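Checking the wrist camera pose in Skarnidel before you record anything

Quick one, written between runs. Assumes you have the Clarnthorpe kitchen loaded and the arm parked at home. Updated 01/03/2022 for the new config layout.

Step 1. Open the sensor config, find wrist_cam. Parent must be the hand link, not the flange. Get this wrong and the fingers slide about in view when the wrist turns. Lost most of a morning to that in February.

Step 2. Set the rate to 25. Leave the seed at 2839 so we all get the same room.

Step 3. Roll the wrist in steps of 5 degrees, small moves only. Save a still at each stop. Don't touch the base joint yet.

Step 4. Open the stills next to eachother. Fingers should come up from the bottom edge every time, gripper open, wide gap. Walls can tilt as much as they like. Compare the window corner and the tile edge between stills, those are your landmarks.

Fingers at the bottom, window left, tiles right:
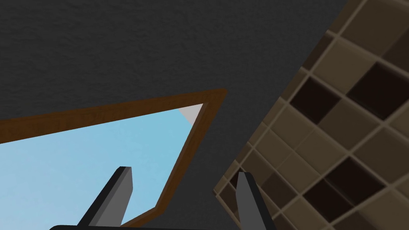
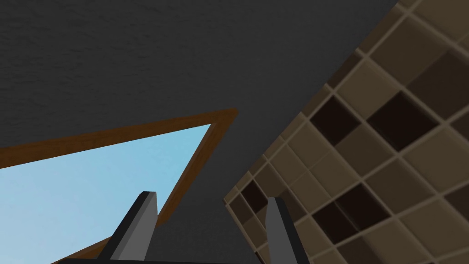 Step 5. If the fingers are missing, check the near clip plane first. Too far out and they vanish. Then the parent link again. Then restart the renderer, it caches the old transform (Oriana Sepúlveda has a patch for this in the Feda branch, not merged).

Step 6. Run the pose check script. It prints one error per still, in pixels. Big number on one still only = that still was saved mid-move, delete it and redo. Big numbers on teh lot = wrong extrinsics file, probaly the Tesfamariam one.

Step 7. Commit the config. Put the seed in the commit message please.

Depth is a separate page, same steps but swap the topic name.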